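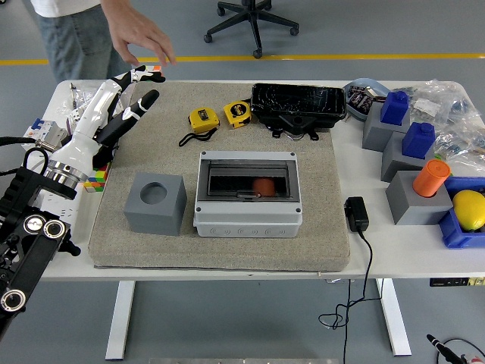 Abrir la tapa y coger lo de dentro: el método de Lallisora aprende también de las manos que corrigen

Redacción, 6/5/21

Nota rápida, que el informe salió esta mañana y todavía lo estamos leyendo. El grupo de manipulación de Lallisora ha publicado los resultados de Tadora, un método para enseñar a una mano robótica de cinco dedos tareas de mesa que se hacen por fases. Abrir una caja, sacar algo, dejarlo en otro sitio, cerrar. Cosas que a una persona le llevan un momento y que a un robot se le atragantan casi siempre en el mismo punto, el paso de una fase a la siguiente.

La idea, en corto. Lo normal en aprendizaje por demostración es grabar a un operador que teleopera el robot, limpiar los datos y tirar todo lo que sale torcido. Tadora guarda lo torcido. Si durante el ensayo alguien mete la mano en la mesa (sujeta una tapa, gira una pieza, aparta un objeto), ese tramo se queda en el registro con una etiqueta propia. El modelo no intenta imitar la mano humana. La usa como señal de que ahí el estado de la mesa ha cambiado y toca replantear el plan.

Tyyne Ahonen, primera firmante, lo contó por teléfono, con bastante ruido de fondo: "Llevábamos meses borrando las intervenciones. En enero dejamos de borrarlas y las curvas cambiaron. Al principio pensé que era un fallo del script".

Los números. 199 demostraciones en total, de las cuales 123 incluyen al menos una intervención humana. Diez intentos por tarea en la evaluación. Tres tareas. En la de apertura de caja con tapa abatible, la variante entrenada con intervenciones acabó más intentos que la entrenada solo con demostraciones limpias; en la de encajar piezas en bloques, también, aunque por menos margen. En la tercera, agarrar una herramienta por el mango y acercarla a la caja, empate técnico. El informe no lo esconde y le dedica un apartado entero.

Sobre ese empate hay discusión dentro del propio grupo. Una hipótesis es que el agarre del mango depende sobre todo de los dedos y poco del orden de los pasos, con lo que las etiquetas aportan poca cosa. Otra, que los diez intentos se quedan cortos para ver nada. Ahonen se inclina por la segunda. Tiina Eskola, que llevó la parte de evaluación, por la primera: "Con más intentos veríamos lo mismo, pero con barras de error más bonitas".

El montaje es el de siempre en estos trabajos: mesa blanca, tapete encima, y sobre él los objetos de la tarea mezclados con otros que no pintan nada en ella.
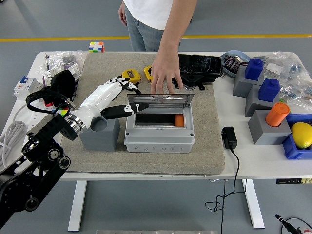

Ese desorden es deliberado, según el informe. Cintas métricas, un cubo de Rubik, un limón, bolsitas de componentes... El grupo los llama distractores y los cambia de sitio entre una serie y otra. Con la mesa despejada, dice Eskola, los dos modelos salían casi iguales y no se aprendía nada de la comparación. La diferencia aparece cuando hay trastos de por medio y la cámara de la cabeza pierde de vista parte de la pieza detrás de la propia mano.

Lo de la oclusión es la otra pata del trabajo. Tadora estima en cada momento si la tapa está abierta o cerrada, y lo hace aunque la mano la tape. Para eso usa los últimos segundos de vídeo y la posición de los dedos, sin sensores táctiles. Aquí el informe es bastante escueto, la verdad, y echamos de menos una tabla con los errores de estimación por tarea. Preguntamos. Nos dicen que irá en el material suplementario, sin fecha.

Peros. Una sola mano, un solo laboratorio, un solo tipo de tapa por tarea. Las intervenciones las hicieron pocas personas y todas del equipo, o sea gente que sabe dónde se suele atascar el robot y ayuda justo ahí. Con personal sin experiencia el resultado podria ser otro. Eskola lo admite: quieren repetir la prueba con operarios de taller y están buscando dónde.

También está el coste de etiquetar. Ahora mismo el inicio y el final de cada intervención se marcan a mano, viendo el vídeo. Un estudiante puede tardar más en marcar una sesión que en grabarla. Hay un detector automático a medias, Ustier, que avisa cuando entra una mano humana en el plano. De momento confunde alguna manga con una mano y no se ha usado en los resultados publicados.

Comparado con el trabajo anterior del grupo, el de Hämäläinen, el cambio es de datos más que de modelo. La red es casi la misma. Se mantiene la misma frecuencia de control y la misma cámara. Quien tenga ya grabaciones con intervenciones guardadas podría en teoría probar el método sin grabar nada nuevo, siempre que no las haya borrado, claro.

Código: prometido, sin enlace aún. Datos: solo un subconjunto, bajo petición por correo al grupo. La charla de presentación será por videoconferencia y en inglés, con turno de preguntas al final; nos han dicho que la grabarán. Cuando tengamos hora y enlace los ponemos en esta misma nota.

Actualización: corregido el nombre de Ahonen en el tercer párafo, lo teníamos con una sola y. Gracias a quien avisó.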